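Bolau wire mesh desk basket, black, large

I've had the big Bolau basket on our Watby table for a while now and it's the one thing I keep recommending to people who ask how we stop small bits wandering off. It's a plain thing – black wire in a fine grid, open at the top, rounded corners – and you can see what's in it from right across the room, so no more rummaging! Lifting a can in or out from above is easy as well.

The table gets asked after nearly as much. It's the Watby square top in the light finish, and I do love that pale grain.

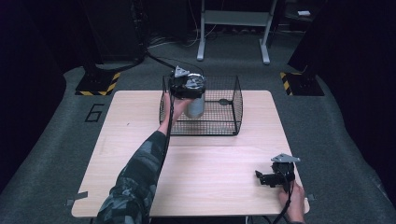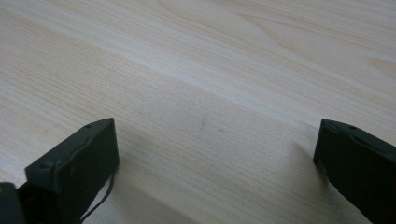
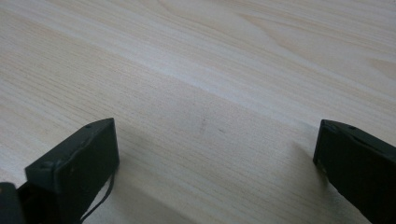

The Watby top in the light finish.

A couple of small dark marks have turned up on ours. I haven't tried very hard to shift them (a damp cloth and a bit of Leiva soap is my usual routine, every 14 days if I remember) and they don't bother me. If you like a spotless table, the darker Pondov finish might suit you better.

The basket is 600 mm along the long side, so do measure your table first. Spare rubber feet come in packs of 9, and we send everything out flat with the clips in a little bag – keep the bag, you'll want it if you move house.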